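Comparing two finger pads on hand-held grippers, folded clothes keep slipping

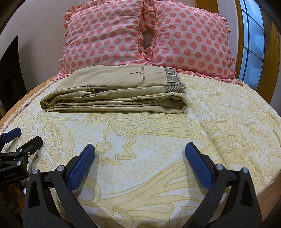 Posted in Grippers and End Tools, 11/09/2019
by plirkthorpe_bench

Hello everyone, and thank you in advance for your patience, I do tend to go on! I'm trying out hand-held grippers, one in each hand, with the blue diamond-texture pads. My test piece is a pair of khaki trousers folded into a flat bundle on a bedsheet. I pick the bundle up near the pillows, carry it to the foot of the bed and set it down again. With the blue pads I got 17 clean carries out of 34. The rest of the time the top layer came up and the bottom ones stayed behind. I also have a set of smooth Pustura pads waiting in the drawer. Should I swap them in now, or am I holding the thing wrong?

Replies

Clolau_fan
Smooth ones are better for cloth. I switched and never went back.

riihimäki_workshop
Oh, I do feel for you, folded trousers gave me fits all last September! Before you change the pads I would look at where you come in. If you grab from above, the jaws only pinch the top layer (the waistband end is the worst, all those thicknesses stacked up). Try sliding one finger under the bundle from the front, keep it nearly flat to the sheet, and close slowly. Let the other gripper hold the far end down while you do it.

Then run 6 carries with the blue pads and 6 with the smooth ones, same fold, same spot on the bed, and see how they compare. I'd also snug up the screws at the joints first, mine had a little play in one jaw and it spoiled a whole afternoon of numbers. Do write back and tell us how the Pustura set does, I've been wondering about those myself.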